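Progress report, storm alert project, Zorine Valley
To: Kirkegaard Fund
Wed 10 October

Short one this time, we are flat out with the fall wind season and the full numbers come with the year-end report in December.

Where we are

Weather stations: 11 up and sending. That is the whole first batch. Two were meant to go on the ridge above Kusero but the access road washed out in the August rain, so they went on the school roof and the pump house instead. Not ideal. The pump house one reads low on gusts when the wind is out of the northwest, the hill is in the way. We have put a note on that station's page so people don't take it as gospel.

Text alerts: live for the whole valley. Target in the grant was 1000 phone numbers signed up by the end of the year and we passed it in September, mostly off the back of the county fair and the flyer that went in with the water bills. Spanish version of the messages is done and checked. Still no landline calls, see below.

First real test was the wind storm at the end of last month. Peak gust on our network was 70 mph at Kusero school. Our first alert went out the evening before, second one early next morning when the track shifted south. Power was out on the east side most of the day. Trees down on the river road, one barn roof gone, no injuries reported to us.

What went wrong

The second alert went out twice to everybody. Same message, a few minutes apart. Medasen (they run the message service) say it was a retry setting on their side and have changed it. We got some cross replies and a handful of people dropped off the list. Have asked Medasen for a written account, will foward it when it comes.

Also the wording. "Damaging winds possible" meant nothing to a lot of folks. People wanted to know should I move the truck, will school be open. We are rewriting all the wind messages so the first line says what to do and the second gives the time. Drafts for snow and ice after that.

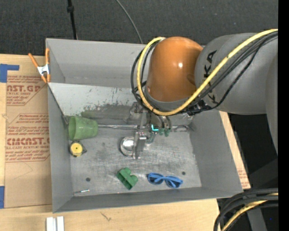
Station batteries are the other thing. Three of them dropped under the level we like during the outage, and there was hardly any sun to bring them back for days. They held, but a longer outage in winter would be a different story. Bigger batteries are on order. Delivery keeps sliding.

Money

On budget overall. Underspent on travel, overspent on mounting hardware becuase the roof brackets cost more than the ridge poles would have. We would like to move the leftover travel money across to batteries. Please confirm by email that's ok, no need for a form unless you want one.

Next up
- Snow and ice messages written and tested before first snow
- Landline calls for people with no cell phone. Quote in from Medasen, looks high, asking for a second one
- Ridge site: go back up once the county has the road open, decide whether to move the pump house station
- Open evening at Zorine library, date not set yet
- Gust records from the storm cleaned up and posted on the site for anyone who needs them for insurance claims, we get asked for these most days

Sorry for the late report, the storm ate two weeks. Spreadsheet with the station readings is attached, spending sheet to follow on Friday.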